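**Satodero 3.11** – scripting language + runtime, single download

Small dynamic language for people who write glue code all day. Config munging, log cleanup, little web endpoints, scene scripts. Runs on Linux, macOS, Windows. Made by Brellurum, out of Flakville.

Last updated 20/12/2018

## What you get

- Interpreter, REPL, formatter, test runner. One binary, 29 MB.
- Standard library, 174 modules. JSON, CSV, HTTP, SQLite, dates that work.
- Package tool (`sato get`). Lock file on by default now.
- Editor plugin with go-to-definition and rename. Rename still wont cross package boundaries, fix planned for April.

## New in this version

Pattern matching in function heads. Finally. String slicing no longer copies, so big text files are a lot less painful. Error messages show the line *and* the call that got you there.

Removed: the old `import all` form. It's been printing warnings for three releases. Run `sato fix` on your project and commit the result before you upgrade.

## Quick start

```
sato new myapp
cd myapp
sato run
```

If `sato` isn't found, open a new terminal. Still nothing – check that `~/.sato/bin` is on your path.

## Kostiuk add-on

Optional package for 3D scene scripting. Loads meshes, sets materials and lights, steps the clock, writes out stills. Same syntax as the core language, no second config format to learn. Needs a 64-bit machine and the 3.11 runtime, older ones will refuse to load it.

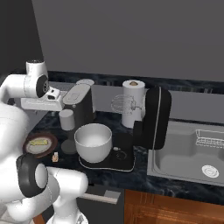 Materials are plain records in Kostiuk, so you write one once and pass it to any mesh you like. Override a field, keep the rest. Color, roughness and texture scale are the ones people change most. A dark marble countertop with pale grey veins is a base color plus a texture file, and the white shell on a robot arm is shorter still. Records print cleanly in the REPL, handy when a scene comes out the wrong color and you dont know why.

## Licensing

Core language: free, open source, any use. Kostiuk: free for personal projects, paid seat for commercial work. Seats are per developer and build servers dont need one. Upgrades within 3.x included.

Source and binarys are on the downloads page. Read the release notes first if you're coming from 2.x – integer division changed.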